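Best way to stop cord and rope tangling in storage?

Tobiloba Okoro
Posted 10/7/21

Hello all. I do a fair bit of macramé and garden tying, and every August I get everything out and find one enormous knot. I've tried bags, tins and a shoebox, and I lose half an evening to it each time.
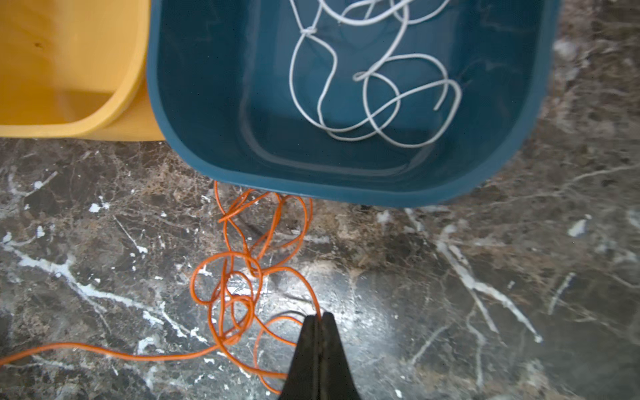 Is it the way I put it away, or do some cords just do this? I'd love to hear what works for you!

Kauppinen

Oh, I do sympathise! Wind it in a figure of eight round your thumb and little finger, then wrap the last bit round the middle and tuck it in. I do my unpicking on a hard, smooth top - carpet grabs at everything.

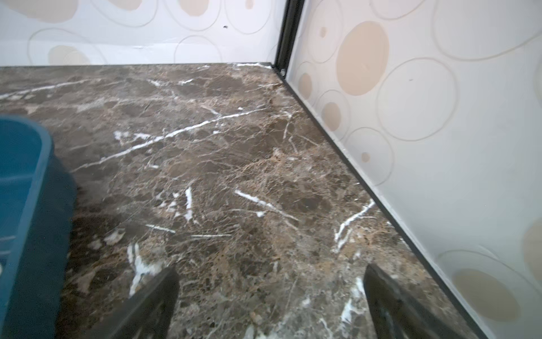
Dark brown marble with white veins

Never pull at a knot, just tease it looser from the outside and follow one end back.

Grusau

just buy less string

Prastar

I keep each colour apart, and that alone saved my sanity. 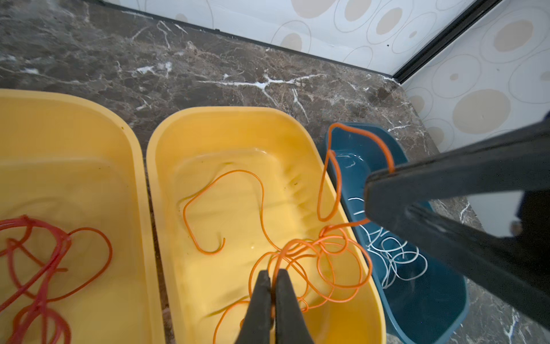

Thin stuff goes on old cardboard tubes with a slit cut in the end to hold the tail, and thick rope gets hung on a peg.

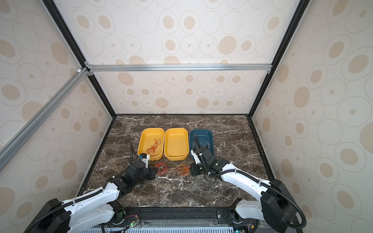

Do label the tubes too, as my 2 greens look just the same by lamplight. Good luck, and let us know how you get on!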